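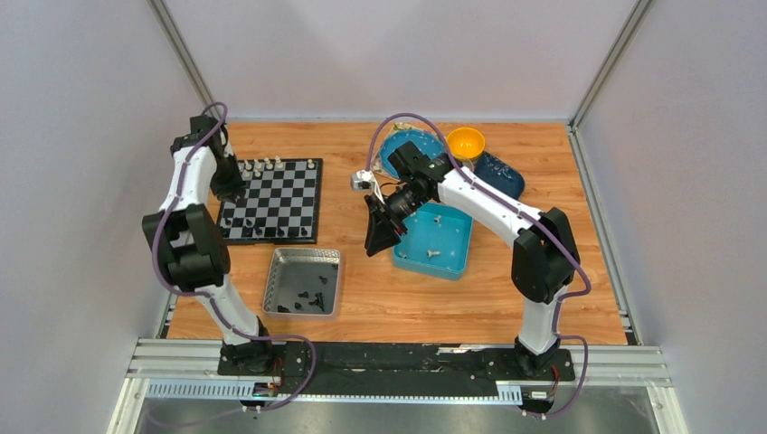
Setting Up a Chessboard (and Putting It Away Again!)

Hi, it's Yolanda! Last month I wrote about playing cards, and a bunch of you asked for chess next. I love chess. I am not great at it (my niece beats me most Monday evenings) but I know how to set up a board without peeking at the rules, and by the time you get to the end of this page you will too.

Get your board out and lay it flat. If you don't have one, you can draw one on a big sheet of paper. You need eight squares going across and eight going up, and every other square gets colored in. That makes 64 squares altogether. It takes ages to color them, so put some music on.

Which way around does it go?

A chessboard looks the same from every side, so lots of people put it down any old way. There's a right way, though! Sit down in front of it and look at the corner square closest to your right hand. It should be a light one. If it's dark, turn the board a quarter of the way around and look again.

Chess players have a little saying for this: "light on right." I still whisper it to myself.

Now for the pieces

Each player gets 16 pieces, one light set and one dark set. We always call them White and Black, even when they're really cream and brown, or red and green. My own set came from a rummage sale in Osley and White is the color of weak tea. It's still White.

These are the pieces in one set:

Pawns. You get eight. They're the little ones.
Rooks. You get two. They look like castle towers.
Knights. You get two. They're usually shaped like a horse's head, so they're the easiest to spot.
Bishops. Two again. They often have a tall rounded top with a small slit cut in it.
Queen. Just one. She usually has a pointy crown.
King. Just one. He's normally the tallest, with a small cross on his head.

Tip the whole lot out and sort them into light and dark first. You'll go much faster if you aren't digging through both colors to find one bishop. I like using two trays with low sides for this, one for each color, but box lids are just as good. It doesn't matter a bit if the pieces fall over in there.

Filling the back row

The back row is the row closest to you. Start at the outside and work in toward the middle. Rooks go in the two corners. Knights go next to the rooks, and bishops go next to the knights. Now you've got two squares left in the middle, and a king and a queen waiting.

So who goes where? The queen picks the square that matches her own color. A white queen stands on a light square and a black queen stands on a dark square. The king takes the one that's left over. When both players have done this, the two queens should be looking straight at each other across the board, and so should the two kings. If your queen is staring at somebody else's king, one of you has mixed them up.

Pawns go along the next row, right in front of everybody, one on each square. I let my niece do the pawns when she was tiny and she used to say good morning to each one. It took forever!

The middle of the board stays empty. There should be four empty rows between the two armies. 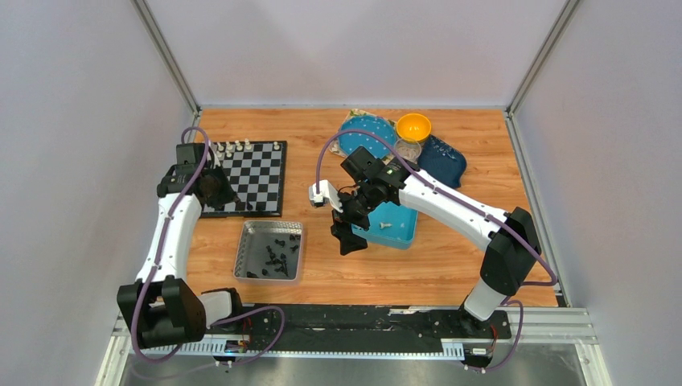

You don't have to fill the whole board when you're just learning, by the way. Some of the best practice games use only a few pieces. Try this one: put out the pawns and the kings, leave everything else in the tray, and race to see who gets a pawn to the far side first. We call it Soleo in my family, after my grandfather's old dog, who could never wait for his turn either. You can finish a round before dinner, and it teaches you how pawns move, one square forward at a time (or two on their very first go, if you want). They capture on the diagonal, one square ahead. Kings can move one square in any direction, but they have to stay away from squares where they could be captured.

Where do captured pieces go?

When you capture a piece, you take it off the board and put it down beside you. It doesn't come back by itself. The one funny exception is a pawn that makes it all the way across. That pawn gets swapped for a queen, rook, bishop or knight, and most people pick a queen. So keep the captured pieces somewhere you can reach them, and don't let them roll under the couch.

Putting it all away

I know, I know, this is the boring bit. But a chess set with a missing knight is a sad thing. I once played a whole winter with a bottle cap standing in for a rook.

1. Take the pieces off one color at a time. I do Black first.

2. Line up the pawns before you put them away. There should be eight.

3. Check the big pieces in pairs: two rooks, two knights, two bishops. Then find the king and queen.

4. Do the same with the other color.

5. Look under the table. Look under it again if you have a cat.

6. Put the board away last, flat, with nothing heavy on top of it.

If your pieces live in a bag, two small bags work better than one big one. Then next time the sorting is already done and you can get straight to playing.

A thing to try at home

Set up your side of the board with somebody timing you. Write the time on a scrap of paper, then clear everything off and have another go. My best is still slower than my niece's, and she won't let me forget it. Try saying the names out loud as you put each piece down: rook, knight, bishop, queen, king, bishop, knight, rook. That's the order from left to right if you're playing White. If you're playing Black, the king and queen swap over in the list.

Next month it's dominoes, so start hunting for yours now!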